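Workshop > Notebooks > Kitchen chores

Print | E-mail

February, by Siham Awad

Back on the hob this week. Ludmila wants an answer for the Bramance people on whether the arm can be left to do small kitchen jobs, or whether we are still at the stage of a person standing by with a hand on the stop button. My view before starting was the second.

1. Picking up and setting down

Black glass is a nuisance for the depth readings, so I kept the approach slow and let the gripper take the light blue dish by its right rim, one finger down on the inside. The rim is low and slopes gently, which gives it little to hold. Siu-ming thinks we should grip further in. I would sooner try softer pads first, as Clive has a set from Drorar that he never fitted.

Speed limit stays at 9 per cent near the glass. Clive says that is silly for a dish. Perhaps, but he isn't paying for the hob.
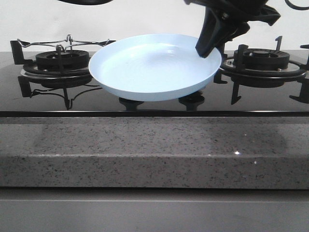
2. Working round the burner

The pan supports are what worry me. They stand up like hooks, and the planner treats the whole burner as one fat cylinder, so it refuses paths that a person would take without thinking. Ieuan has offered to model the arms separately. He reckons 2 afternoons - I would allow more.

The wrist view is good enough for the ribbed ring and the cap. It is less use for the dish when that sits well over to the left with the brown flakes on it, where we only get part of the rim. Either we back the wrist off before each look or we rely on the fixed camera. The energy label is still stuck on the front right corner of the glass. Leave it there, it is a handy landmark.

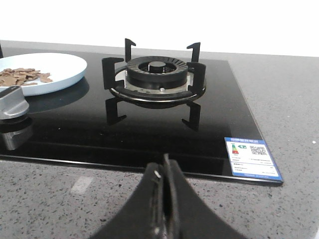 3. To do

Pads on (Clive). Burner model (Ieuan).
Log 300 grips on the same dish before changing anything else. Siu-ming wanted 1000, which can wait.
Ask Chuang about a matt sheet for the glass.
Tell Ludmila: moving a dish, supervised, yes. Cooking, no.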